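Simulated pick-and-place data: progress report to the Besson program office

This report covers the work done since our last update on the Josik task set. The aim for the period was to build up a first batch of examples in simulation for the grasping policy, with the arm working close to large obstacles. We planned 124 episodes and have 106 that passed review. The rest were rejected for bad start poses and will be run again. 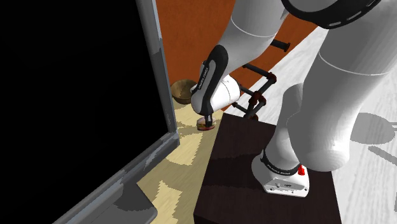

Evden Group, Robot Learning Team

Most of the accepted episodes involve small food items and a bowl. The screen takes up a lot of the space beside the arm, so the gripper has to come straight down into a narrow gap. We kept that layout on purpose – earlier sets had too much open room, and the policy did poorly once anything stood close by.

Each episode is stored with joint positions, gripper state and a short text instruction. Matilde Sampaio rewrote the instructions in August after reviewers found that two of them could be read either way. 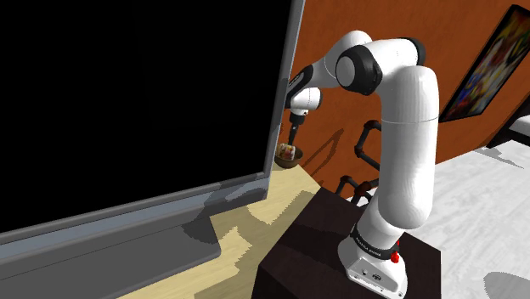

Source: Ritden simulation renders, Josik task set

Views with the gripper over the bowl are the hardest to label. From some angles the bowl is partly behind the screen, and reviewers disagreed on when a placement should count as done. We now mark that point from the simulator state and use the views only as a check.

Still open: 30 episodes with a second wall color, and a fix for the slow export step. Both are planned for October. Spending is within the approved budget and we are not asking for any change.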